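Fultden Home Charger: Section 8, Charging Your Car for the First Time
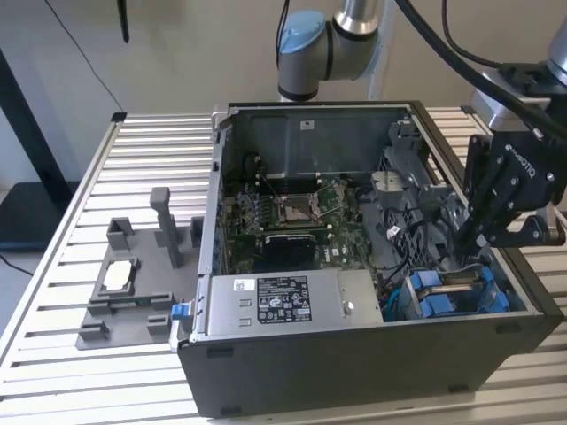

Édgar Correa

Before you start, park the car so the cable reaches the charge port without tension. The Vorwood cable must not pass under a tire.

1. Switch on the breaker for the charger. Wait until the light on the front is steady green.

2. Put the car in Park and turn it off.

3. Open the charge port and push the connector in until you hear a click.

4. In the Esutico app, choose Current and set it to 35 amps. If your electrician wrote a lower value on the installation sheet, use the lower value.

5. Press Start. The light becomes blue within 8 seconds.

Note: If the light stays green, the car has probably a departure timer active. Cancel the timer in the car menu and repeat step 5.

CAUTION: Do not use an extension cord or an adapter between the charger and the car.

6. To finish, press Stop, wait for the green light, and then pull out the connector. Hang the cable on its hook.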